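Fixing a settled concrete step and the gap behind it

A front step that has dropped away from the house leaves a gap that lets water run down against the foundation. Small drops can be handled in a weekend. If the step has sunk more than 2 inches, or it rocks when you stand on it, have it lifted first and then come back to the filling and patching.

Start by cleaning out the gap. Old caulk, leaves and loose grit all have to go. An old screwdriver does most of it, and a shop vacuum gets the rest. Let the joint dry overnight.

Push foam backer rod into the gap, a size wider than the gap itself so it grips. Leave half an inch of depth above it for the sealant. Use a polyurethane or other flexible sealant made for concrete. Mortar will crack here the first winter because the step and the house move separately.

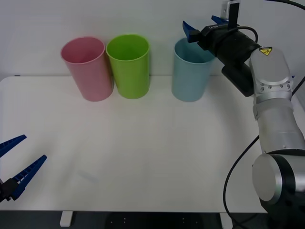

On a sloped joint, buy the non-sag kind. Self-leveling sealant runs to the low end and drips down the wall. I used the wrong one on my first step at the Holbridge house and spent an evening scraping it off the siding.

Chipped edges are a separate job. Knock off anything loose with a hammer, brush the spot hard and dampen it, but don't leave puddles. Mix the patching compound small - it stiffens quickly, and at 70 degrees you won't have long to work it. Clamp a scrap board against the face of the step, pack the patch in behind it, and level it off with a trowel. Pull the board once the patch holds its shape and round the edge over lightly.

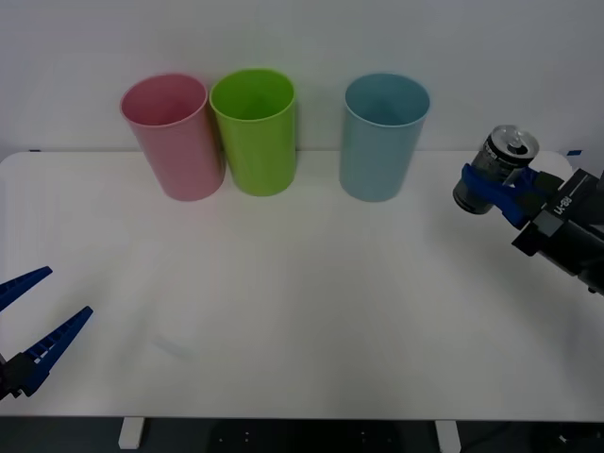 Keep foot traffic off until the next day, longer in cold weather. In March I would hold off altogether if there is frost overnight.

Last, look at where the water comes from. A downspout that empties beside the step will wash the soil out again and the step will keep dropping. Add an extension and slope the dirt away from the house - my neighbor Ruwan Thambiah did only that, and his step hasn't moved since.

Check the sealant every spring and cut out any part that has pulled loose.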